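Prerneck Rural Constabulary

The Prerneck Rural Constabulary is the police service for the town of Prerneck and the farming district around it, including the villages of Sesa and Furtado. It handles patrol, traffic enforcement, property crime and drug investigations. Serious cases such as homicide are passed to the regional major crimes office.

The service was formed in 2000 by joining the Prerneck town police with the Furtado station, which had been run separately. Officers from Sesa had already been working under the town chief by then. The merged force kept both station buildings, although the one in Furtado now opens to the public only on Wednesday.

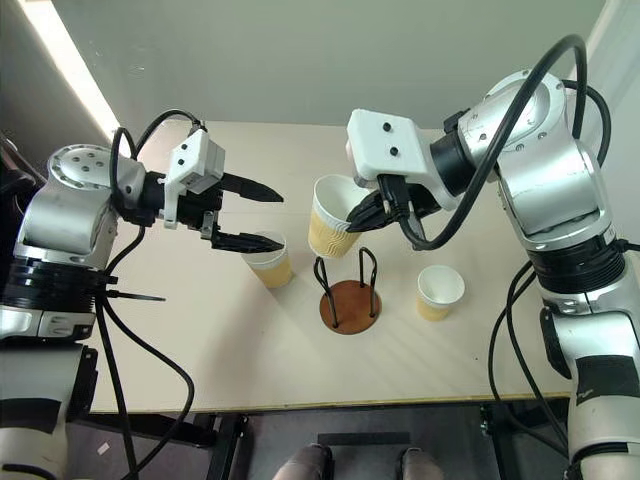
Drug cases are the job of a small plainclothes unit based in Prerneck. It applies for search warrants through the district court and works with patrol officers when a warrant is carried out. The dog section – 2 handlers and their dogs – takes part in vehicle and building searches and is also called out for missing persons.

The unit's largest case was Operation Bravum, which dealt with the movement of stolen farm equipment and methamphetamine along the Sesa road. Searches at 2 properties led to several arrests, and about 200 stolen items were recovered, most of them hand tools and generator parts. Owners were asked to bring serial numbers or receipts to the Prerneck station to claim their property. Items left unclaimed were later sold at the district auction.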